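Dzifa Ayaaba
Renting in Grotton

1/ I took over someone else's lease this summer instead of signing a new one. A few people asked how it went, so I'm writing it up in one place.

2/ The apartment is a one bedroom on Alport Street, third floor, no elevator. Rent is $2,000 a month with heat and hot water included. Electric and internet are on me.

3/ The tenant before me was Akosua Akolgo. She got a job out of state and still had months left on her lease, which runs through December. She posted it on the building's message board and I wrote to her the same night.

4/ First thing I learned: a sublet and an assignment are different. With a sublet she stays on the hook and I pay her. With an assignment I step into her lease and pay the landlord. We did an assignment.

5/ Check the lease before you do anything else. Hers said assignment was allowed with written consent from the landlord. Some leases say no assignment at all, and then you have to ask for a favor.

6/ The landlord is Amegashie Properties. The person I dealt with was Aušra Kairys in the leasing office. She answers email faster than the phone.

7/ What they wanted from me: last three pay stubs, a bank statement, photo ID, a letter from my current landlord, and a credit check. Same as a regular application.

8/ Fees. Amegashie charged $400 to process the assignment. The lease didn't say who pays it, so Akosua and I split it down the middle, $200 each. Get that settled by text or email before anybody submits paperwork.

9/ The deposit was the messy part. Akosua's deposit was already sitting with the landlord. They offered two ways to do it: I pay her directly and the deposit gets moved to my name, or they refund her and I pay a new one.

10/ I went with a new one. If I'd bought out her deposit I would also have been buying any damage she left behind -- that's how Aušra explained it to me, and I'd rather start clean.

11/ Ask for a walkthrough with the landlord and the old tenant both present. Ours took half an hour. We wrote down a chip in the bathroom sink, a bedroom window that sticks, and a burner that needs a match to light. All three of us signed the sheet.

12/ The burner has been fixed. The window still sticks. I've put in a second request.

13/ Approval took four weeks from the day we turned everything in. I had been told two. If you are giving notice on your old place, wait until you have the consent letter in hand.

14/ I didn't wait. I slept at Kofi Sulemana's for six nights with my boxes in his hallway. Thank you, Kofi.

15/ Keys: count what you were given and put it in writing. I got front door, apartment door and mailbox. The laundry room uses a card from Cuno, and that doesn't transfer. You buy a new one from the machine.

16/ Renewal: an assignment gives you the rest of the old term and that's it. I asked about next year and they said offers go out sixty days before the end date. My guess is the rent goes up. I'll post the number when I have it.

17/ Would I do it again? Yes, for this rent. New leases in the same building are listed higher, and I skipped the broker.

18/ Furniture left by the last tenant is a separate deal from the lease. Agree on each piece, write up a short bill of sale, and say what day it changes hands. Landlord doesn't need to be involved.

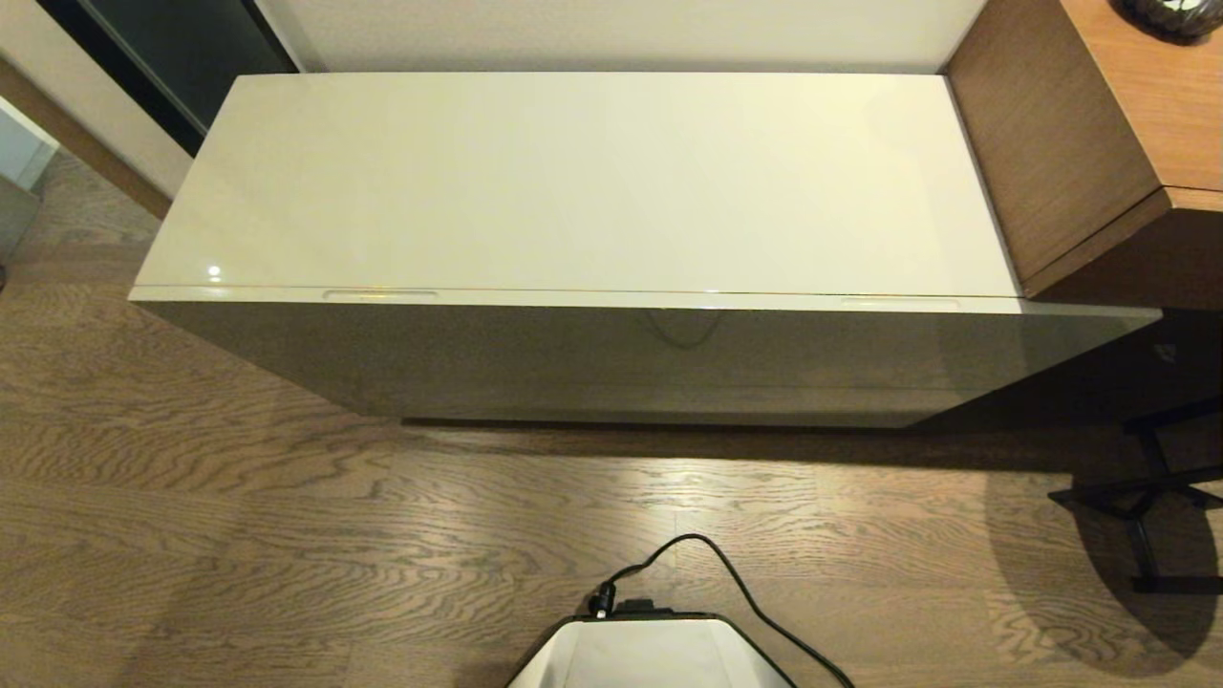
19/ Augustina Asante asked for the wording of the consent letter. I'll take my name and unit number off it and post it as a reply here by 18th August.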